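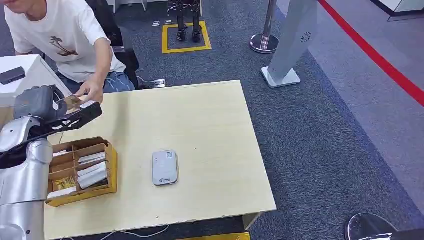 Home | Projects | Reports | Contact

Pladska card sorting, progress report to the Garside fund

Hello again from Wurnarby! I promised you a proper update on what your money is doing, so I've made a coffee and closed the office door, and I'll try to keep it readable.

The short version is that the arm is working a real job now. It picks cards out of the cardboard organizer and passes them to whoever is sitting at the table, and that person checks them and does the fiddly finishing by hand. We had planned for the arm to do the finishing as well (you may remember page 6 of the proposal, I was very sure of myself). We dropped that in November. The hand work needs fingers and a bit of judgment, and the people who do it are good at it.

What has changed most is the sitting and reaching. Before, you were up and down to the shelves all shift, and by the afternoon everyone's shoulders were complaining. Now the cards come to you. The flip side is that you are tied to the machine's pace, and a couple of people told me they felt hurried, even though it's really not fast! So we added a hold button, and the arm waits until you press it again. It gets used a lot more than I expected, mostly for talking, and I'm fine with that.
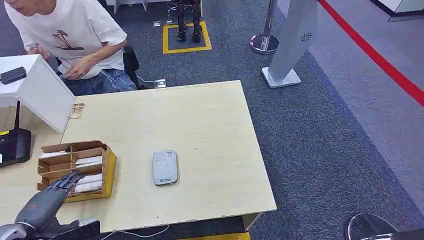

Page last changed: 26/05/2024

On to the numbers, which I know you want. Our best shift so far was 582 cards handed over, and a normal one is closer to 200 because we stop so often to adjust things. I'd like to get the normal one up before I make any promises about the best one. Dropped cards are still a nuisance. The thin ones slide, and when two stick together the arm hands over both as if they were one, so the person at the table has to stay awake to it. Predus sent us softer pads for the grip and they help with the thin cards, less so with the sticky ones.

Jobs: same number of people as when we started, and I'd like to keep it that way. Two of the sorters have moved over to looking after the arm for part of the week. They restart it, they re-teach it when we change the layout of the slots, and they write down what went wrong (in much better handwriting than mine). They asked for a pay bump for this and I think they're right, so it's in the budget request. Please look kindly on that line.

Money is mostly on track. We spent less on the table and the trays than planned and more on training time, plus a bit extra on cables. I've moved the leftover from one to the other, as you said we could.

Still to do before the next report: sort out the double cards, try a second shift with the arm, and get the instructions rewritten in plain words. The ones we have now were written by me and apparently they read like a tax form. If you want to come and have a go at the table yourselves, just send me a date and I'll make sure there's a seat free.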